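Drondmont collection group: October meeting, my notes
Written up by Lurdes Seixas
Last updated: October, 4:40 pm

Present: Razia Jafri, Kieran Lenihan, Junaid Mengal, Saqib Paracha and me. We started late (the projector again) and I missed the first minute or two finding a pen, so shout if I've left out something you said.

1. Where we are with the ball and bin set

Kieran read out the count: 114 good episodes so far, against the 500 we promised Oststead. He was pretty cheerful about it! Razia less so, and she asked how many of those had the ball starting in the same patch of table. Kieran said he'd have to check, and then admitted it was probably a lot of them.

We talked for a good while about what counts as one episode. Junaid wants to start recording with both grippers open and apart, ball on the table, and stop once the hands are back where they began. I said fine, but people drift, me included, and by the end of a long session my starting pose is anybody's guess.
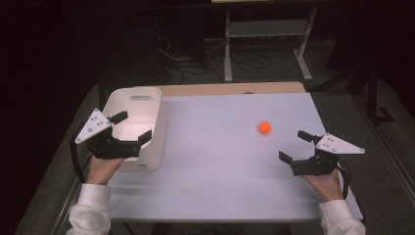 Razia's answer was to go back to a starting pose every single time and count to two before moving. Slow, but the Orellana people trained on our last batch and told her the messy starts hurt them more than the messy grabs did. We all agreed to try it for the next 100 episodes and see if we go crazy.

Action: Kieran to sort the existing episodes by ball position before the next meeting.

2. Which hand goes first

Saqib pointed out that I nearly always use my right. Guilty. He'd like the closer hand to take the ball, whichever that is, and he'd like the ball placed on the left more often so that it comes out even. Junaid worried we'd be teaching the model a rule we haven't written down anywhere, so now it's going in the operator sheet. I'm doing that (yes, this week).

3. Rejects

We threw out seven episodes from the last session. Most were tracking dropouts, plus one where I talked to Saqib halfway through and my hands just hung there. Kieran wants to keep pauses if they're short. Razia doesn't. We left it open, and Junaid will ask Endeo how their loader treats them.

4. Wrist views

Junaid went through the wrist recordings and likes them better than he expected. His one request is that we approach the ball with the fingers wide open and keep it between them on the way in. Saqib asked if smudges on the work surface matter. Razia said leave them, a bit of variety is good for the model, and I wasn't going to argue with less cleaning.
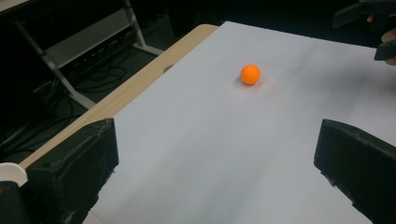

5. Any other business

Saqib would like a second object soon, he's bored of orange. Razia said after the 500. Kieran is moving the finished episodes to the shared drive tonight, so please don't rename anything until he says so.

Next meeting same time, same room. Junaid is taking notes.

3 comments · 2 shares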